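Search Istulora
Type a dish, place or ingredient

Clamelero

Clamelero is a slow-cooked dish of salted fish, white beans and sour greens from the coastal district of Peixoto. It is served as a thick stew in winter and as a cold, set loaf in the warmer months. The name is used both for the finished dish and for the lidded clay pot in which it is cooked.

Share 38 | Comments 5

Name

The word is first recorded in household account books from Peixoto, where it refers only to the pot. Its use for the food came later, when cooks began to sell single portions from the pot at the harbor. In the hill villages the same dish is called "closed beans." The food writer Panya Kaewsai treats the two names as equal, though she notes that hill cooks leave out the fish skin and use more greens.

Ingredients

The base is dried white beans, soaked overnight. Salted cod or hake is the usual fish — fresh fish breaks down too early and clouds the broth. Sorrel is the standard green, with beet tops and a spoonful of vinegar as a common substitute. Onion, bay leaf and black pepper are present in almost every version. Garlic is accepted in the harbor style and absent from the hill style.

Fat varies by season. Winter versions use pork lard, and summer versions use olive oil, which stays soft when the loaf is chilled. Tomato appears in restaurant versions but is not found in older household recipes.

Preparation

The fish is soaked in cold water, which is changed 3 times. The drained beans go into the pot with the onion, bay leaf and fat, and are covered with fresh water to the depth of two fingers. The lid is sealed with a strip of flour-and-water dough. The pot is then placed in an oven at 300°F (149°C) for three hours.

After this first stage the seal is broken, the fish and chopped greens are added in layers, and the pot is returned to the oven without a seal until the liquid has dropped below the top of the beans. Stirring is avoided at this point. Salt is added only after tasting. 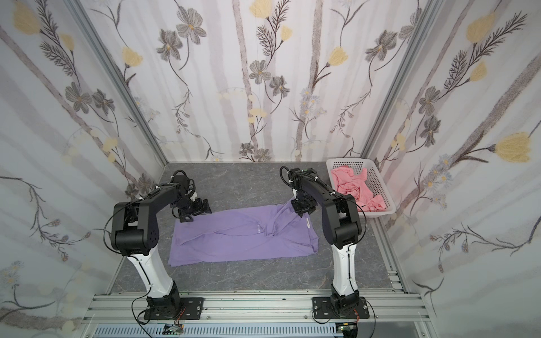 Two robot arms over a lavender purple garment laid flat.

For the cold form, the hot stew is lightly crushed, packed into a mold and pressed under a weight overnight. The loaf should hold a clean edge when cut. If it crumbles, the beans were undercooked or too much liquid was left in the pot.

Serving

The hot dish is eaten with coarse bread and raw onion. The cold loaf is cut into thick slices and served with pickled peppers or a hard-boiled egg. Leftover slices are often fried in a dry pan until a crust forms. A light, sharp white wine is the customary drink.

Regional forms

The Nidance form, from the river town of that name, replaces the cod with smoked eel and uses barley for part of the beans. It is darker and sets more firmly. A meatless form is cooked during the fast in February, with dried mushrooms in place of the fish and oil in place of lard.

Oduor Khaemba, in his survey of bean dishes, collected 357 household recipes for clamelero and sorted them by type of green. He found sorrel to be the most frequent, followed by beet tops. He did not regard the Nidance form as a true clamelero, on the ground that it is cooked in an iron pan. Kaewsai disagrees and lists it as a variant.

Storage

The hot stew keeps for three days under refrigeration. The pressed loaf should be kept wrapped and eaten within the same period. Freezing is possible, but the beans turn mealy and the greens lose most of their sourness.

See also: bean stews; salted fish; clay pot cooking

5 comments | 38 shares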